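Zirnen Owners Help > Hegyi > Interior and seating

Used Hegyi with three kids and a long trip coming up: which seats do you leave in?

Asked by Mariann Kiss
3 answers

Hi everybody! We just brought home our first Zirnen Hegyi (used, the seven-seat version, on the 19-inch wheels) and I am so happy with it I keep going out to the driveway to sit in it. We came from a small hatchback so this feels like owning a bus, in the best way.

In October we're driving to see my sister, and with the detours we've planned it will be close to 2,000 miles there and back. We have three kids. The oldest is in a backless booster, the middle one is in a high-back booster, and the little one is in a forward-facing seat with a harness and a top tether. Plus a stroller, plus a cooler, plus everything else that somehow comes along.

I've been moving seats around in the garage every evening after dinner and I've come up with two layouts:

1. All three kids across the middle row, third row folded flat, giant cargo space.

2. Two kids in the middle row with the center seat taken out, oldest in the third row on the passenger side, other half of the third row folded.

Number 1 gives me tons of room for bags, but getting the buckles done is a wrestling match, and the middle child's booster sits on top of the buckle next to it. Number 2 is a dream for buckling but I'm nervous about how much luggage fits, and I don't know if it's OK to run the car with the center seat out. Does it rattle? Do you need covers for the floor anchors? And can the oldest get enough air back there?

Also, our car came without the owner's manual, so if anyone knows which page the tether anchors are on I'd love that too. Thank you!!

Comments on this question

Tapio Rautiainen: Which year? The third row changed a little when they redid the dash.

Mariann Kiss: The older dash, with the two big round dials. Cloth seats.

Tapio Rautiainen: OK, then everything Shuzhen says below goes for yours.

Accepted answer
Shuzhen Xia

Layout 2, all the way! We've run our Hegyi like that for two summers and I would never go back to three across unless I had to.

The center seat in the middle row is made to come out. Slide it all the way back, fold the backrest forward, and pull the red strap at the rear of the base. The front hooks let go when you tip it up. It's heavier than it looks, so get somebody on the other side of the car to help you lift it over the sill, and watch the trim on the door opening. I put a nice scratch in mine the first time.

Once it's out, the floor anchors are open. Zirnen sold little snap-in plastic covers for them, and a lot of used cars still have them in the side bin behind the left wheel arch, so check there before you buy anything. Ours were in there under an old parking receipt. If yours are gone, you can drive without them, but crumbs and raisins get down in the anchors and then the seat won't latch when you put it back. Ask me how I know.
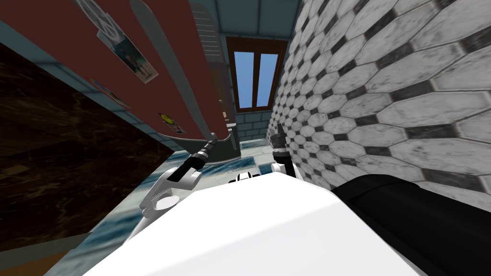
White torso, two arms with black grippers

Rattles: the seat being out doesn't cause any in our car. What does rattle is the folded half of the third row if you don't push it down until it clicks twice. The first click feels like enough. It isn't, and you'll hear it on every expansion joint from here to your sister's. I lay an old beach towel over the hinge as well, and it's beautifully quiet back there.

For the kids, this is what works for us:

Harness seat in the middle row behind the front passenger. The tether anchor is on the back of the seat, low down, under a flap of carpet. You can reach it with the third row folded on that side, but it's tight if somebody is sitting there, so do the tether first and put your third-row passenger in after.

High-back booster behind the driver. Lots of elbow room with the center seat gone!

Oldest in the third row. Hmm, now that I write this out, I would put the oldest on the DRIVER side in back, and fold the passenger side, so you can get at that tether flap from the cargo area whenever you want. The booster in front of them slides forward a notch or two and there's plenty of knee space. Just be sure the third-row belt is long enough to buckle with your booster under it, and that the head restraint is up in its locked position.

And leave the walk-through open. With the center seat out, your oldest can climb to the back by the aisle without anyone having to unbuckle. This is the part that will make you fall in love with the car all over again at the first rest stop.

About the air: there's a vent in the ceiling on each side of the third row, with a little wheel that opens it. On used cars the wheel is very often turned shut, and people go years thinking there's no air in back. Turn the wheel up, set the fan to at least the middle, and have your oldest tell you how it feels before you leave town.

Have a wonderful trip!

Comments on this answer

Mariann Kiss: THE WHEEL WAS SHUT. Both sides! And the covers were in the side bin, three of the four anyway. You have made my evening.

Shuzhen Xia: Yay! Those wheels get everybody.

Nermina Janevski: Does the center seat come out the same way on the leather cars?

Shuzhen Xia: Same hooks, but the strap is black and it hides under a zipper.

Answer
Fulgencio Lorente

Great car and a great trip. I agree on the layout, so let me talk about luggage and tires.

With half the third row folded you still have a really useful space, you just have to think taller. Soft bags are your friend. I can get two big duffels, a folded umbrella stroller and a medium cooler in the folded side, with the small stuff in the well behind the seat that's still up. Heavy things go on the floor and up against a seatback, light things on top, and nothing loose above the seatbacks. A cargo net is a good idea. The hooks for it are already in the ceiling, under square caps you can pop off with a fingernail.

If it's a full-size stroller, we use a roof box. Ours is a Grikitz, the short one, and it opens from both sides, which is so handy when you're parked next to a wall. Check two numbers first: the roof limit for the car and the limit for the crossbars. Use the lower one, and count the weight of the box itself. It goes up fast once you start throwing shoes in there. After the first 100 miles, stop and check that the clamps are still snug. I do this every time and once in a while one of them takes another quarter turn.

Tires -- you mentioned the 19-inch wheels. They look fantastic but the sidewall is short, so pressure matters more with a full car. There's a sticker in the driver's door opening with two sets of pressures, one for normal and one for a full load. Use the full-load set, and check in the morning before you drive. Then let them back down to normal when you're home and unpacked, or the ride gets choppy around town.

Look at the spare too, if you have one. Some Hegyis on the big wheels came with a sealant kit and no spare, and the sealant has a date printed on the can. Mine was long expired when I bought the car.

Comments on this answer

Mariann Kiss: We have the kit. Going out with a flashlight to look at the date.

Tapio Rautiainen: Second the roof box clamps. Also, write the height of the car WITH the box on a piece of tape and stick it on the dash. Parking garages!

Fulgencio Lorente: Yes! Tape on the dash is the way.

Answer
Nermina Janevski

we did 3 across with the same car on a trip to Stindau and it was fine, just use narrow boosters. kids fought the whole way but they do that at home too. love this car

oh and the manual, the glove box one is the short version. the full one has the tethers in the chapter on child seats, I don't remember the page. a dealer parts counter can order you a printed copy, mine took 7 days to come

Comments on this answer

Mariann Kiss: Thank you, ordering one! I'm going with the center seat out and the oldest on the driver side. We did a practice run to the grocery store and all three were buckled before I had my own belt on.

Was this page helpful? Yes / No

Related in Interior and seating
Third-row cup holder insert keeps popping out
Best way to clean sunscreen off cloth seats
Middle row won't slide after vacuuming
Where does the cargo cover go when all the seats are up?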